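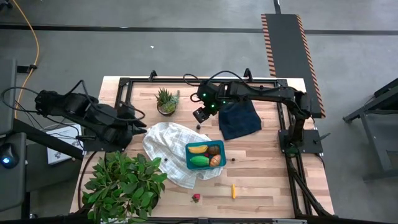 Agata Pace told me to put all the play food in a bucket of bleach water once a month and stop worrying about it. I'd like a second opinion before I do that, and I have a related problem with the table, so I'm putting both in one post.

I look after nine children between two and five, not all on the same days. The toy produce gets more use than anything else we own. It lives in a teal plastic basket: banana, cucumber, sweet potato, strawberry, that sort of thing. The set has been added to over the years from different places, so the pieces are not all one material. Some feel like hard plastic, some are softer, and a few have a coating that I'm not sure about. None of it came with washing instructions that I kept.

Most days they play on a light wood butcher-block table. I put a white cloth down first, a thin one with a faint check in it, and they use it as the market stall or the picnic, depending. It bunches up within a minute and half the food ends up on the bare wood anyway. The top had a finish on it when I got it secondhand and I have added Bulteo wood oil twice. I don't know what was under the oil.

What I want to know:

How should I wash mixed toy food that goes in mouths, and how often? Is bleach needed at all?

There are faint gray patches on the wood where the basket normally gets put down. Can these come out without sanding the entire top? I also keep a little succulent in a brown pot on one corner and would like to avoid a ring there.

Is there a better thing than a loose cloth? I don't want a wipe-off vinyl sheet. We had one and it got sticky and the corners tore.

I should add that I wash things by hand. The dishwasher belongs to the church downstairs and we have an agreement about it that I'd prefer to leave alone.

Asked by Manuela Serra
15 December 2022
Filed under: Playroom, Cleaning, Wood surfaces

Leonardo Grasso

I'll take the table first, then the toys.

Gray on pale wood is usually moisture getting under a worn finish. If the patches match where the basket goes, my guess is that the toys go back in damp, the water runs to the bottom, and the basket then sits in one place overnight. If the gray is closer to black and there is anything metal involved, such as a can or the foot of a lamp, that is a different stain and you need a wood bleach with oxalic acid. I would not use that on a table small children eat or play at unless you can rinse it very thoroughly and leave it alone for several days. Try the rest first.

Clean the whole top with a damp cloth and a drop of dish soap, then wipe again with plain water and dry it. Leave it overnight with nothing on it. Some of the gray may fade just from that. Next day, pick the worst patch and rub it with 400 grit paper wrapped around a cork block, in the direction of the planks, lightly. You are taking off the old oil and the top of the stain. Butcher block is made of strips glued together and the grain can change a little from one strip to the next, so do one strip at a time and don't scrub in circles. If the gray goes, carry on to the others. If it hasn't moved after a couple of minutes, 400 is too fine and you'll have to drop to something coarser, then work back up to 400 to finish.

You don't need to sand the entire top. You do need to oil the entire top afterward, or the patches you worked on will show lighter. Thin coat, wait as long as the can says, wipe off every bit that hasn't soaked in. People leave too much on. If it still feels tacky the next day, rub it down with a dry rag.

One caution. You said you don't know what is under the oil. Put a drop of water on a spot that doesn't get much wear. If it beads and the wood looks slightly plastic, there may be a varnish there and your oil has mostly been sitting on top of it. In that case more oil won't help and the patches are places where the varnish has gone. Then it really is a full sanding job, sorry.

Lay the rags out flat outdoors to dry when you're done. Oily rags in a heap can heat up by themselves and catch fire. I mention it every time someone here asks about oil.

For the plant, use a saucer with a glazed bottom and put cork feet under the saucer. A saucer flat on wood will sweat and leave a ring as surely as the pot will. Take the plant to the sink to water it and bring it back when it has stopped dripping. Succulents want so little in December that this is not much of a chore.

About the toys I know less. Soap and water is what we did.

Sveva Vitale

I ran a toy library for a long time, and we washed a great deal of play food, so this is from that.

You do not need bleach every time. Cleaning and disinfecting are two jobs. For everyday dirt, warm water and dish soap with a soft brush is enough, and the scrubbing does most of the work. Where children are still mouthing toys, have a second container next to the basket. Anything that has been in a mouth goes in there and does not come back out until it has been washed. It takes the two-year-olds about a week to understand this and after that they police each other. Do that container daily and the full set weekly.

Disinfect when someone has been ill, or when your licensing rules say so. I don't know where you are, so look those up, they outrank anything written on this page. If you use bleach, follow the dilution and the time on your own bottle, because strengths differ, and rinse well after. Never mix it with any other cleaner. I'd test one piece before doing the lot. Coated pieces can go cloudy or peel, and the softer ones can hold the smell for days.

Check each piece for a seam or a small hole. If water gets inside it will not dry, and eventually you get mold. Shake it next to your ear after washing. If it sloshes or drips brown, throw it away. Don't try to rescue it. For pieces like that you can wipe with a soapy cloth and then a wet cloth, without putting them under water.

Drying matters more than people think. I agree with Leonardo about the basket. Wash in the evening, spread everything on a towel or a rack with space between pieces, turn them over once, and fill the basket in the morning. Wash the basket too. Everyone forgets the basket, and crumbs and fluff go to the bottom of it.

While they're drying is a good time to sort. Look for:
– pieces small enough for a two-year-old to choke on. Use one of those choke test tubes, or the cardboard tube from a toilet roll, and if the piece goes in, it's out. Small round pieces and little strawberries are the ones I'd test first
– cracks and bitten edges
– paint or coating that comes off under a fingernail
– bits that belong to other sets. Beads, counters and so on find their way into play food constantly. With your age range I would go over the table and the floor for those before the younger ones arrive

For the cloth, we changed to heavy cotton canvas, cut so it stopped just short of the table edge. Nothing hangs down, so they can't pull it. Underneath we had the open-weave rubbery stuff sold for going under rugs, but please don't do that on an oiled table. Some kinds stick to the finish and leave the pattern behind. Ask me how I know. A thin cotton felt underneath grips fairly well and lets the wood breathe. Canvas goes in a hot wash and can be ironed or not.

Your white one is fine to keep for picnics. I'd just stop expecting it to protect anything.

Amber De Bruijn

just use baby wipes on the toys, takes two minutes. for the table put a big cutting board under the basket. mine hasn't stained in years

Manuela Serra

Thank you all. I did the water drop near one corner and it soaked in, so I think it's only oil and I can do it in patches as Leonardo says. I have 400 paper already.

I shook every piece. The eggplant sloshes, so it's gone – it was the favorite, of course. The other pieces seem all right. I've put a second container out for the mouthed ones and written on it, although only one of them can read.

Sveva, how heavy was the canvas? The fabric shop sells it by weight and has four kinds.

Sveva Vitale

The second heaviest, I think. You want it stiff enough that it doesn't bunch up when a child leans on it and pushes, but you still have to get it through your washing machine. Wash it before you cut it. Ours shrank by the width of my hand the first time and I had to make another.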